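Procuram-se autores para uma série de ensaios pessoais sobre trabalhar a ser simpático

A Litico, revista digital de ensaio e memória, abre candidaturas para a sua próxima série, dedicada a quem é ou foi pago para agradar. Pensamos em rececionistas de hotel, assistentes de bordo, acompanhantes de idosos, animadores de cruzeiro, damas de companhia, vendedoras de perfume, empregados de mesa em casamentos de desconhecidos. Se já sorriu oito horas seguidas por contrato e ficou com dores no maxilar, continue a ler.

O título provisório é Oral, por razões que na reunião nos pareceram excelentes e que entretanto ninguém quis voltar a defender. A ideia é que os textos soem a coisa contada em voz alta, à mesa, já depois de o café ter arrefecido. Aceitamos sugestões de título melhor, sem prémio associado.

O que procuramos

Textos na primeira pessoa, verídicos, com um máximo de 3000 palavras. Queremos o turno da noite, o cliente que voltava sempre, a colega que era melhor do que nós e sabia disso, o dinheiro (quanto era, quando chegava, em que se gastava). Queremos também a parte em que o autor não fica muito bem na fotografia. Quem sai de todas as histórias com razão costuma dar um excelente comentador televisivo e um ensaísta cansativo.

Não é preciso ter publicado antes. Um terço dos autores da série anterior, Pikesmont, nunca tinha escrito nada mais longo do que uma reclamação à companhia da água, e algumas dessas reclamações eram muito boas.

O que dispensamos

Lições de vida no último parágrafo. Epifanias em aeroportos. Textos que começam com o despertador a tocar. Vinganças contra antigos patrões identificáveis, por mais merecidas que sejam: não temos departamento jurídico, temos uma prima que estudou Direito até ao segundo ano. Também não publicamos ficção disfarçada. Pode mudar nomes e cidades, desde que nos diga que o fez.
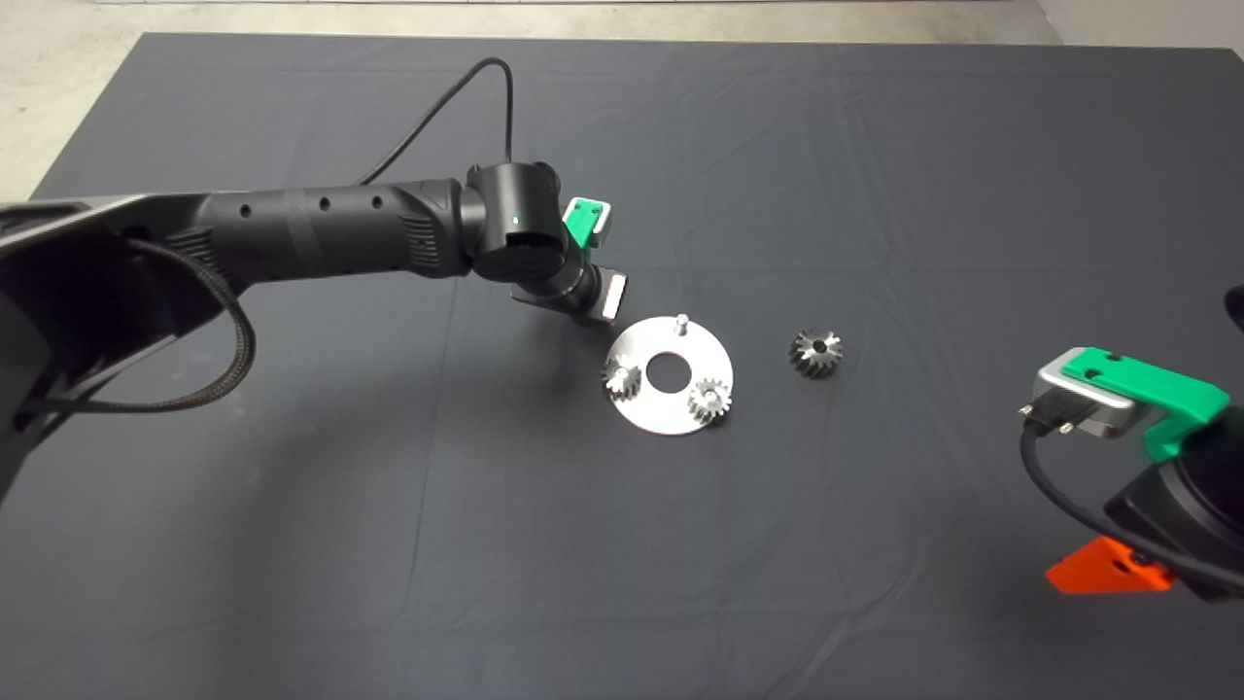
Como se trabalha connosco

Os selecionados passam por um processo de edição de três rondas, feito por escrito e com uma conversa telefónica pelo meio. A primeira ronda costuma ser amável. A segunda é aquela em que lhe pedimos para cortar o parágrafo de que mais gosta. Na terceira discutimos vírgulas com uma intensidade que as famílias de ambas as partes já aprenderam a ignorar. Contem com seis a oito semanas entre a primeira versão e a publicação.

Haverá ainda um encontro de leitura em junho, na sala da livraria Palside, às 19h. A presença é facultativa. O vinho é o que se consegue arranjar.

Quanto pagamos

400 euros por texto publicado, metade na entrega da versão final e metade no dia em que sai. Para quem chegar à segunda ronda e não for publicado, há uma compensação de 27 euros, valor que resultou de uma longa negociação com a nossa folha de cálculo. Não pagamos em visibilidade. Temos quase 1000 assinantes e a visibilidade daria, bem repartida, para um café.

Os direitos ficam com o autor. Pedimos exclusividade durante seis meses e o direito de incluir o texto numa eventual antologia em papel, com novo pagamento a combinar.

Como concorrer

Envie-nos, pelo formulário da página de submissões:

– um resumo do que quer contar, numa página;
– as primeiras linhas do texto, mesmo que depois mudem todas;
– duas ou três frases sobre si, dispensando-se a lista de prémios escolares;
– uma indicação sobre se prefere assinar com pseudónimo.

O pseudónimo é aceite sem perguntas. Só a editora da série saberá o seu nome verdadeiro, e apenas porque o banco insiste.

Aceitamos propostas em português, de qualquer margem do Atlântico, e não uniformizamos a grafia. Pode concorrer com mais do que uma ideia, mas escolha a ordem de preferência, que nós somos indecisos.

Respondemos a toda a gente no prazo de um mês, incluindo aos recusados. Se passar esse tempo sem notícias, veja primeiro no correio não solicitado, onde as nossas mensagens gostam de se instalar, e depois escreva-nos a protestar. As candidaturas fecham no fim do mês, à meia-noite de Lisboa.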